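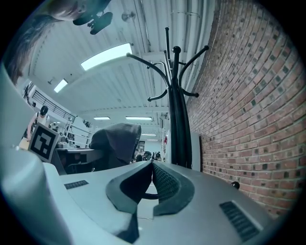
Die Verlängerung müsse in einem einzigen Termin erledigt sein, hieß es in einer Rückmeldung vor Projektbeginn, wer zweimal kommen solle, parke eben ohne Ausweis. Aus dieser Anforderung wurde die Leitfrage des Projekts abgeleitet: An welcher Stelle bricht die Verlängerung eines Bewohnerparkausweises in Branden ab, und welche Prüfschritte lassen sich vorziehen?

Projektbericht, Stand 1.12.19

1 Ausgangslage

Der Ausweis gilt in Branden ein Jahr. Für die Verlängerung werden Meldeadresse, Kennzeichen und Halter abgeglichen. Bisher erfolgte der Abgleich erst am Schalter, und zwar nacheinander in zwei Fachverfahren ohne gemeinsame Schnittstelle. Bei abweichendem Halter (Dienstwagen, Carsharing) ist zusätzlich eine Nutzungsbescheinigung vorzulegen.

2 Vorgehen

Ausgewertet wurden 551 anonymisierte Vorgänge aus dem Fachverfahren Prendavham. Der Export enthielt Zeitstempel je Bearbeitungsschritt, Abbruchgrund und Eingangskanal. Vorgänge ohne Abschlussvermerk blieben im Datensatz und wurden gesondert kodiert. Parallel dazu wurde ein Prototyp der Vorprüfung erstellt, der die Angaben aus dem Onlineformular gegen einen Testbestand prüft. Die Terminkomponente Bimex war nur lesend angebunden.
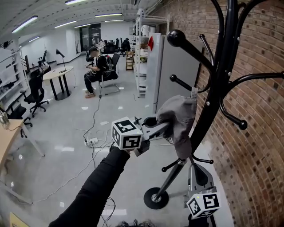 Der Abbruchgrund werde am Schalter oft nachträglich gesetzt, lautete ein Einwand in der Zwischenbesprechung, die Kategorie »Sonstiges« sei deshalb überbesetzt. Der Einwand ist berechtigt. Die Kategorie wurde anhand der Zeitstempel neu zugeordnet, soweit ein fehlgeschlagener Abgleich erkennbar war. Der Rest blieb unverändert.

3 Ergebnisse

In 269 Vorgängen war mindestens eine Nachforderung nötig. Häufigster Grund war die fehlende Nutzungsbescheinigung, gefolgt von einer Adressänderung, die im Melderegister bereits vorlag, in Prendavham aber nicht. Der Prototyp erkennt beide Fälle vor der Terminvergabe. Nicht erkannt werden Kennzeichenwechsel innerhalb der letzten 7 Tage, da der Testbestand wöchentlich aktualisiert wird.

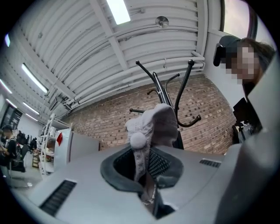

Das Kennzeichenfeld im Altverfahren hat eine feste Länge und nimmt weder Leerzeichen noch Zusatzbuchstaben auf. E- und H-Kennzeichen werden daher in das Bemerkungsfeld ausgelagert und beim Abgleich übergangen. Nach oben strecken wie die hellgraue Stricksocke mit dem Bommel lässt sich ein solches Feld nicht – eine Verlängerung erfordert eine Migration der Tabelle samt aller abhängigen Berichte. Im Prototyp wird das Kennzeichen getrennt nach Bestandteilen gespeichert und erst bei der Übergabe zusammengesetzt.

4 Offene Punkte

Löschfristen für abgebrochene Onlineanträge sind noch nicht festgelegt. Die Schreibanbindung an Bimex soll im April getestet werden.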